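A sofa with a pattern is out of fashion now, and I think this is a pity. In every shop I visit, from Billska to Engström, I see the same plain gray one.
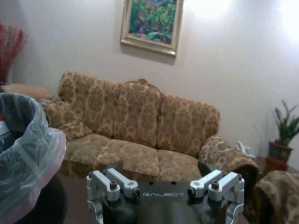
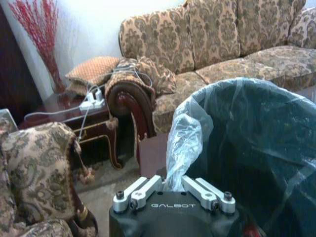 *Patterned sofa, with the lined trash bin in front of it.*

Damask flowers forgive a lot. A crumb or a small stain disappears in them, and on a plain gray seat you see it from the door. People tell me such fabric looks old. Yes, it does — and a room can have something old in it. I would keep a sofa like this for 40 years, and I would spend money on new filling before I buy a gray one.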